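Budget for the Boring Stuff First

By Solène Jacquet
8/1/26
40 shares | 20 comments

I have sat in on a lot of equipment meetings over the years, and they nearly all start the same way. Somebody puts the price of a robot arm on the wall and the room spends an hour on that one number. Can we get it lower? Should we lease? Could we wait until January and see what the new model costs?

I love robot arms. I would buy six tomorrow if you let me! But I think we plan for them backwards, and I'd like to make the case for starting at the other end, with the fingers, the tables and the crates.

When we set up our first picking cell at Gusley, the arm was the easiest purchase on the list. The vendor, Vustau, sent a quote in two days and the whole thing fit on one page. What ate our spring was everything the arm had to touch. We had four kinds of storage bin in the building, all bought in different years by different people, and every one had a different lip. A person doesn't notice that. A gripper notices it all day long.

So we spent $3000 on matching crates before we spent another dollar on software, and I still think it was the best money in the project (our finance people took some convincing). They stack, the handles are molded right in, and if one cracks you grab another.

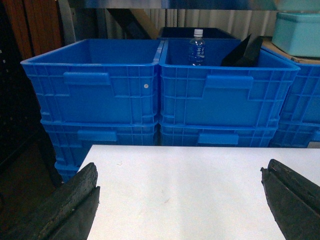
Fingers are the other line I'd fight for. They get scratched, they get swapped, somebody wants a softer pad for bottles and a stiffer one for boxes, and suddenly you're waiting on a purchase order for a part that costs less than lunch. Put a yearly amount in the plan and let the people running the cell spend it without asking. Ours was $2092 last year and I'd happily defend every bit of it, including the set that didn't work at all.

My friends over at Tomoana disagree with me. They put their money into a better camera and better training time, so that the robot could cope with whatever bins it was handed. It's a fair argument, and if your items come in from outside in packaging you can't control, they're probably right. Grolach went the same way and seems happy. But most small shops own their shelves and their bins. They can change them this month, with a tape measure and a truck.

What I'd ask of anyone writing a budget right now is to go stand where the robot will stand. Look at what it would have to reach over and what's stacked behind that. Write those things down with prices next to them, and only then open the arm catalog. You may find you can afford a nicer arm than you thought. You may also find that you need new tables, in which case get the tables, and get them all the same height.

40 shares | 20 comments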